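Funeral Service Management, Week 6: The Arrangement Conference
Notes for 2020-10-05

Welcome back! This is my favorite session of the term, the hour when a family sits down with you and a stack of decisions. Have the Khoury reading with you, especially the section on first calls.
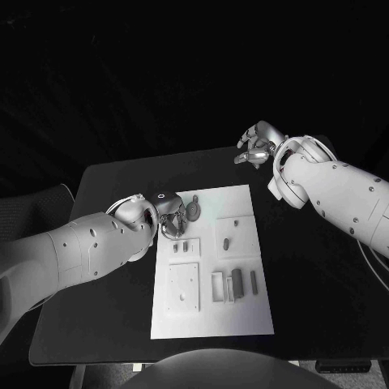 The arrangement conference begins before anyone reaches your office. Confirm the legal next of kin, pull the file, and put the forms in signing order. I like a table laid out in small groups, the way those white parts are grouped on their board: vital statistics in one place, authorizations in another, the price list within reach. Hand over the General Price List as soon as talk turns to goods or prices, and let the family keep it!

Our practice case is the Ladport family. They want a viewing, a church service for 40, and cremation afterward. Read all 12 pages of the file, then draft the itemized statement.

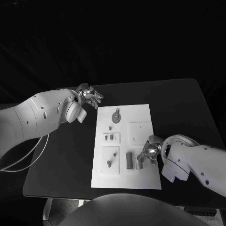
One student wrote in after last week to ask whether the family has to choose everything in one sitting. No, and what a good question. Settle the date, the place and the authorizations first. Music and photos can wait a day.

Cash advance items trip people up every year. In the Ladport file the obituary runs $467 and the flowers $588. List each on its own line, and disclose any markup. 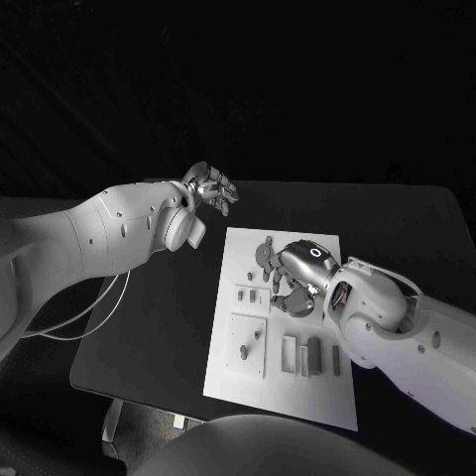 Another student objected that silence in the room feels like a mistake. Try counting to five before you fill it. Families often use that pause to tell you what they really want.

Due next class: Ladport statement, Clatar worksheet, questions 1 to 4.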